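Search this book Go

Chapter 6
Setting the Table: Condiments, Trays and Small Storage 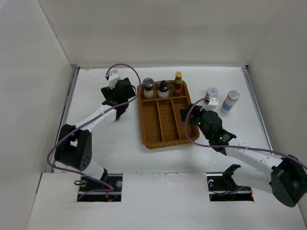 Figure 6.1 A woven basket tray with dividers. Three condiment containers stand in the rear compartment, and two more containers stand on the table to the right.

Most of the work of setting a table is carrying. Plates and glasses go out once and come back once, but the small things - salt, pepper, sauces, pickles, sugar - travel back and forth at every meal. In a home kitchen this is a minor bother. In a dining room that serves 70 people at lunch, it takes up a good part of someone's shift.

This chapter is about keeping those small things together. It covers how to choose a tray or basket, how to decide what belongs in it, and how to load it so that it can be carried in two hands and set down without anything falling over. The last section deals with cleaning and refilling at the end of service.

6.1 What a condiment tray does

A condiment tray has two jobs. It keeps containers upright while they are moved, and it gives each one a place to go back to. A plain flat tray does the first job poorly, as tall bottles slide when the tray tips. A deep box holds things well but hides the short jars behind the tall ones. A shallow basket with dividers sits between the two.

Look at the way the basket in Figure 6.1 is divided. The rear compartment runs across the width, and a bottle and two jars fit in it side by side. The front is split lengthwise into three narrow compartments. Long, narrow spaces like these suit flatware or wrapped straws. They are less useful for round jars, and a wide jar may not fit at all. Measure your widest container before you buy.

Tall containers normally go at the back. A guest reaching from the front can then get at the short ones without knocking the sauce bottle. If a tray will sit in the middle of a table and be used from both sides, put the tall containers in the center.

6.2 Choosing containers

Containers differ in height, in weight and in how they open. A slim glass bottle is easy to pour from but tips more readily than a squat jar. A jar with a lifting lid needs a spoon and somewhere to rest it. Clear jars show how full they are, and opaque ones have to be opened and checked.

Fletcher Nepia ran the dining room at Granton House for 11 years and trained new staff there each December, before the holiday rush. His rule was that a tray should hold only what the menu called for that day. "If they're eating soup, they don't need the mustard," he told them. Containers left off the tray went back on the shelf with their labels facing out.

Kitchens that buy sauces in large jars often refill smaller ones for the table. Any jar you refill must carry a label with the contents and the date it was filled. Write the date the same way every time, for example 19th April, and wash the jar fully before each refill. Never top up old sauce with new.

6.3 Before you load the tray

Do these steps in order.

Wipe the table and let it dry.
Empty the basket and shake out any crumbs. Woven bases catch salt and sugar.
Stand all the containers beside the basket.
Check each lid. Tighten the loose ones and wipe the rims.
Load the heaviest container first, then the tallest, then the rest.
Lift the basket an inch and set it down again. If anything leans, move it.

New workers tend to skip the third step and load straight from the shelf. Standing everything out first takes a minute, and it shows you what is missing while you are still in the kitchen.

Terms to know in this chapter: divider, compartment, decant, refill date, service station.

Section 6.4, on woven, metal and plastic trays, begins on page 373.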